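Let the Backup Keeper Play in December

By Hrefna Nørgaard

Every winter the same argument comes around in our handball league, and every winter the coaches win it. The number one goalkeeper starts, plays through the Christmas fixtures, and is tired by the time the spring games matter. The backup sits on the bench in a clean shirt. I think this is a mistake, and I think Dalell is about to make it again.

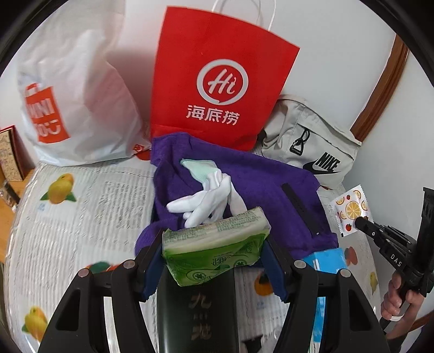
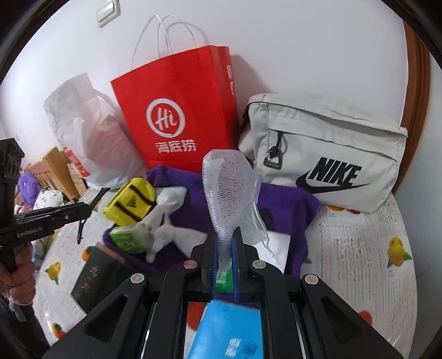 What the bench is for

A squad has two goalkeepers for a reason. One of them gets hurt, or has a bad night, or picks up a two-minute suspension and loses her head. When that happens, the second keeper has to go in cold against shooters she has only seen on video. We then judge her on the next ten minutes, and if she lets in four goals we say she isn't ready.

She isn't ready. She has played 40 minutes since the season began, spread over so many games that I doubt she broke a sweat in any of them. I don't know how anyone is supposed to learn the job that way. Training helps, but a teammate's shot in practice is a shot you have seen 200 times. You know her run-up and you know she likes the low corner.

The case against

The people at Dalell say the table is too tight to experiment. I understand that. Two points lost at Norðdahl in December count the same as two points lost in April, and a coach who drops them with the backup in goal will hear about it from the stands. I have been in those stands and some of what gets shouted is mine.

But the club already drops points in the winter with its best keeper on the court. Last year it lost at home to Bratitham, a team that had not won away since the fall. The starter was slow off her line all evening and stayed in until the end. Resting her for that one would have cost nothing that wasn't lost anyway.

How Dollirano did it

Dollirano tried it the other way. Their coach picked the games before the season opened, told both keepers which ones were theirs, and stuck to the list even after a heavy loss. It did not look smart at first. By March the backup was making saves in close games and the starter had stopped strapping her knee.

That is one team and one season, and I wouldn't build a theory on it. They also had a very good left back — maybe that was most of it. Still, I would like to see Dalell name a game now, in public, and keep to it. The home match against Bratitham would do. Give her the full sixty minutes, and leave her in if the first three shots go past her.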